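Salt on the Label: What Students Read Before They Buy Lunch

Nutrition and Community Health, second-year project report
Group members: Thảo La, Shivam Rajput, Melati Ginting
Supervisor: Rekha Malhotra
Submitted April 24, 2018

Why we picked sodium

Sugar gets all the attention! When we did our first reading week on food labels, nearly everything our classmates wanted to talk about was sugar, and hardly anyone brought up salt. Shivam had been told by his family doctor to watch his sodium and found that he had no idea which of his usual lunches were the salty ones. He guessed chips. The worst one was his vegetable soup, with 650 mg in a single cup, and the can holds 2 cups. That got all three of us reading labels in the kitchen at midnight, and by the end of the week we had our topic.

Sodium is a mineral the body needs for nerves, muscles and fluid balance, so the point was never to get rid of it. Most of what people eat comes from packaged and restaurant food and very little from the shaker on the table. Bread, sauces, deli meat, cheese and instant noodles all add up, and many of them don't taste salty at all. We wanted to know whether students look at the sodium line on a label, whether they understand it when they do, and whether a short lesson would change what they notice.

Our questions

1. Which parts of a nutrition label do students say they read?
2. Can they pick the lower-sodium product out of a pair?
3. Do they get better at it after a 21-minute lesson?

The lesson

Melati wrote the lesson and it went through a lot of drafts (the first one was mostly chemistry, and Thảo fell asleep reading it). The version we used starts with serving size, because every other number on the panel hangs on it. A label might look fine until you see that a serving is half the package. After that we covered the per cent daily value, with the usual rule that 5% or less is a little and 15% or more is a lot. The last part was about front-of-package words such as "reduced" and "no added salt", which mean different things and get mixed up all the time.

We used two made-up brands for the practice labels so that no one could rely on what they already thought of a real company. Woko was our noodle line and Helik was our line of soups and sauces. Thảo drew the packages and they came out beautifully. One student asked where she could buy the Helik tomato soup!

Who took part

We had 80 students from our college, all from outside the nutrition program. We recruited through posters and a short talk at the start of first-year classes, with permission from the instructors. Everyone signed a consent form. We did not ask about blood pressure or any other medical matter, on Rekha's advice, and she was right, as it kept the sessions relaxed and people spoke freely about what they ate.

Each person filled in a short questionnaire, worked through a set of label pairs, sat through the lesson and then did a second set of pairs. The second set used different products so that memory wouldn't help.
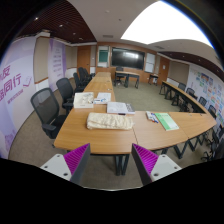 What we found

Calories and sugar were the lines students told us they read most. Sodium came well down the list, below protein and fat. Several people said they skipped it on purpose, thinking it was only for older people or for anyone already diagnosed with high blood pressure.

On the first set of pairs, most mistakes came from serving size. Students compared the two milligram figures directly, even when one panel was for half a block of noodles and the other was for a whole one. Our trickiest pair was a Woko noodle bowl against a Helik broth, and it fooled a lot of people, including Nisha Bansal from the campus library, who kindly tested our materials before we began.

After the lesson, the serving-size mistakes dropped a great deal. We were thrilled with this. You could see it on the answer sheets too, where students had started writing little sums in the margins, doubling or halving a figure before they chose. The claims on the front of the package were harder to shift. "Reduced in sodium" still pulled people toward a product that was saltier than the plain one beside it, and we think this part of the lesson needs more time and more practice labels.

Limits of the project

Our students volunteered, so they may care more about food than most. The second set of pairs came right after the lesson and we can't say what anyone remembered a month on. Picking a product on paper is also a lot easier than picking one in a shop when you're hungry and late for class. We had no comparison group, and some of the improvement could simply be from having had a practice run.

What we would do next

We'd love to run a follow-up in September with the new first-year group, this time with a gap of several weeks before the second set. Shivam wants to add restaurant meals, where there is often no label to read at all. Melati would like to split the lesson in half and give the package claims a session of their own.

Thanks

Thank you to Rekha Malhotra for her patience with our drafts, to Nisha Bansal for the trial run and for finding us the older label guides, and to every student who gave up part of an afternoon. Copies of the practice labels and the questionnaire are in Appendix A, and the lesson plan is in Appendix B.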